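Chapter 6
Water in the House: Where It Comes From, Where It Goes

I grew up in a house with one bathroom and six people, so I came to this subject early, usually while standing in a hallway with a towel over my shoulder. I didn't think of it as a subject back then. I thought of it as my sister taking too long. But if you want to know how a household works - who gets up first, what gets rationed, what everybody argues over - you could do a lot worse than to follow the water around.

In the last chapter we stayed outdoors, with reservoirs and treatment plants and the big mains that run under the street. Now we come inside. The pipe gets a lot smaller, the pressure drops, and suddenly the decisions belong to ordinary people and not to engineers. I love this part of the course, I'll admit it! My students in Inville tend to groan when they see the chapter title and then can't stop telling me about their own leaky faucets.

We'll use a single town for most of our numbers. Metberg is a small place with old housing on the hill and newer housing down by the rail line, and it has kept decent water records for a long time. When I last went through them, in June 2021, there were 3339 metered homes on the system. The homes on the hill are the ones to watch. Many of them got indoor plumbing late, squeezed into whatever corner could be spared (a pantry, the end of a porch, the space under the stairs), and you can still read that history in the floor plans.

A toilet with a separate tank and bowl is what I'll mean by "two-piece" from here on. The tank is simply a little reservoir, and it follows the same rules as the big ones in Chapter 5: an inlet, an outlet, a level that has to be held, and some way to get rid of the extra if the level climbs too high. 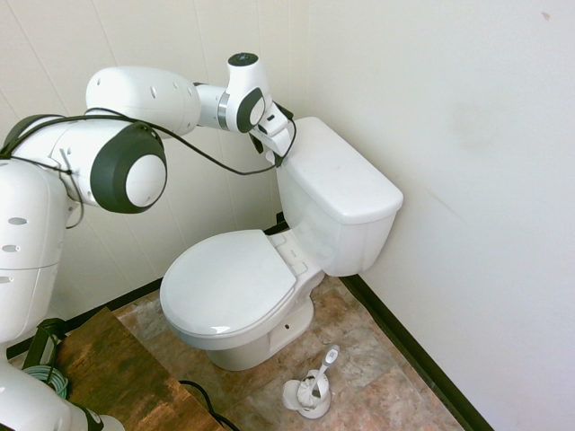

6.1 Reading a Water Bill

Go find a water bill before you read any further. Yours, your parents', your landlord's, whatever you can get your hands on. Most of them show a usage figure, a fixed charge that you pay even if you never open a tap, and a sewer charge. The sewer charge surprises people, so let me slow down there. In most towns there's no meter on the drain. The utility looks at how much water came in and assumes that most of it went back out, which works fine in an apartment and works badly for anybody with a big vegetable garden.

Take one Metberg household as our running case. I'll call it the Faritz Street house. Over one billing period the meter went up by 349 units, and over the next it went up by 311. Did they start saving water? Maybe. Or maybe a kid left for college in September, or the periods weren't the same length, or it rained a lot and the hose stayed on its hook. A bill tells you how much and leaves out why, and a good part of this chapter is practice in not jumping ahead of it.

6.2 The Tank as a Small Reservoir

Back to that little reservoir. When the handle is pushed, a flapper lifts and the stored water drops into the bowl all at once. A supply line that size could never deliver water that fast by itself, so the tank collects it slowly and lets it go quickly. Once the flapper settles back onto its seat, the fill valve takes over until a float tells it to stop. If the flapper doesn't seal, water slips down into the bowl and the valve keeps topping up the tank, day and night, and the meter keeps right on turning.
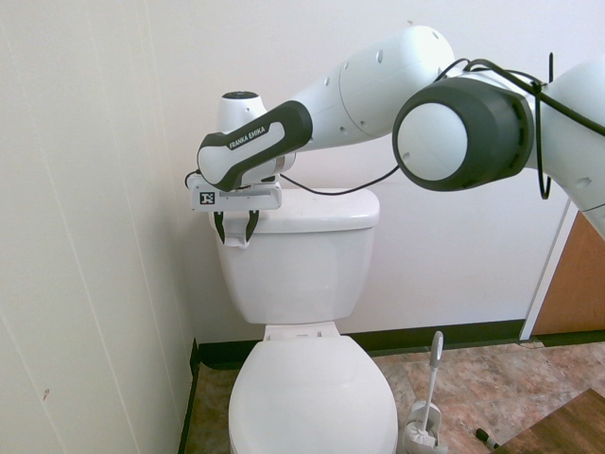 Figure 6.2 A toilet tank in a bathroom. The tank stores water between flushes.

You can test for a bad seal with food coloring. Put a few drops in the tank, leave the toilet alone for a while, and then look in the bowl. Color in the bowl means the tank is leaking into it. I had a class do this at home one year, and the discussion the next morning ran right over the bell - some of them had been hearing that faint hiss for years and had taken it for a normal house noise.

Before you start Section 6.3, write down every place water enters your home and every place it leaves. Do it from memory first, then walk through and check. Keep the list, and we'll add pipe sizes to it when we get to pressure.

Related chapters
Chapter 5: Reservoirs, Mains, and Towers
Chapter 7: Hot Water and What It Costs
Chapter 8: Down the Drain: Sewers and Septic
Case Study 2: The Mathur Well
Appendix B: Metberg Meter Records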